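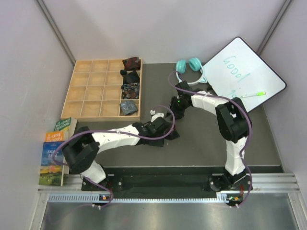
How many compartments does a drawer organizer need? Sixteen is plenty for one person's small stuff, and you can leave most of them empty for the first month.

6 min read

I didn't believe the empty part either. I have owned a lot of organizers, and my approach was always to fill every slot the night I brought the thing home, as if somebody were coming by in the morning to grade it. Batteries went in with hair ties. Hair ties went in with a single mystery key. By the second week I was back to digging.

What changed my mind was a wooden tray, the kind with thin partitions, four rows by four columns. I got mine at Limelia, a secondhand shop a few blocks from my apartment that sells housewares and paperbacks and not much else, and I paid 8 dollars for it. No label, no lid. Smaller ones from Modov were stacked next to it, new in the wrapper, for 40 dollars each. I stood there for a while pretending to weigh my options.

I started with one column, on the right, because I'm right-handed and that's where my hand lands. Soft things only. A tray with small square sections turns out to be lovely for anything you can crumple — a bandana, a scarf, the thin drawstring bag you stuff in a coat pocket. You don't have to fold them nicely! I know there are people who roll their scarves into tight little cylinders, and I've tried it, and mine always come undone and lie there looking sorry for themselves. One item to a section, pushed in with two fingers, is enough. If a corner pokes up over the edge, so much the better. I can spot a dark red print in a dim hallway at 6 in the morning and grab it without waking anyone.

The one thing I'd warn you about is black on black. Two plain black things side by side look the same from above, and I once left for work with what I thought was a neck warmer and was really a single legging. So now I put something patterned in between.

Then there are the books. Every tidying guide I've ever read wants books on a shelf, spines out, and mine are on a shelf, mostly. But there's always a pile of the ones being read right now, and that pile has to live somewhere too. I like it flat and a bit fanned out, near the tray, so each cover shows enough to tell which is which. A couple of Treehouse books and Animal Farm will get along fine in the same stack (our household reads at several levels, sometimes in one evening). Three is my limit. When a fourth one shows up, something goes back to the shelf or over to Limelia for store credit.

Headphones are the hard case. They don't fit in a small section, they're too bulky for most drawers, and the hooks I've stuck under desks have all let go eventually, usually at night and with a bang. I gave up and gave them a parking spot, flat on the tabletop toward the back, with nothing stacked on them. A bright pair helps. Turquoise against a dark gray top is about as hard to lose as a thing can get, and I say this as someone who has lost a bicycle.

I did try the fancier route for a while. Pirulby makes a modular set with clip-in walls, and I spent a rainy Saturday's worth of patience snapping them in and out to suit whatever I owned that week. Fixed partitions suit me better. The tray doesn't change, so I quit fiddling with it.

It's May now and I've moved into a second column. Gloves, mainly, which I won't need again until fall, so that may have been a mistake.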